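Ginger under shade cloth: a talk with Lakshmi Shenoy

Lakshmi Shenoy has grown ginger and turmeric behind her house in Orinham for 8 winters, and she still calls herself a beginner. When I visited in the late afternoon she was cutting rhizomes on an old newspaper.

"People buy the piece and put it in the soil the same day," she told me. "I leave the cut to dry for two days first. Then there is much less rot."

She looks for pieces with at least 2 fat buds, and sets them just under the surface, buds up. Her mix is mostly coarse bark with a little compost. I asked about water. "Almost none until the green shows. This is where I lost my first plants – I was too kind to them."
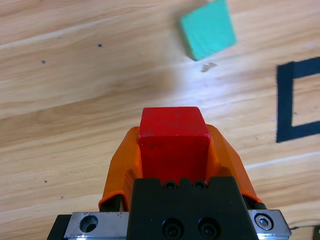
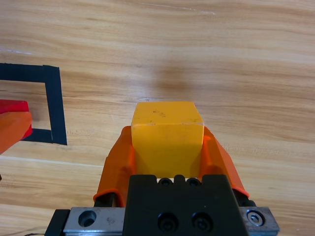

The turmeric is slower. She starts it in December in Orinham's warm months, and some pots show nothing for many weeks. Her neighbour Gopinath Shetty once emptied three of them, thinking they were dead, and found good white roots in every one.

Last season she had over 100 pots, and the favourite was a pale ginger she calls Lobo, after the man who gave her the first piece. The flavour is mild, but the leaves keep their colour until the cold nights.

"When the leaves go yellow, I stop the water and wait," she said. "My daughter wants to dig at once. I tell her to leave it one more month, and then she can have the biggest one."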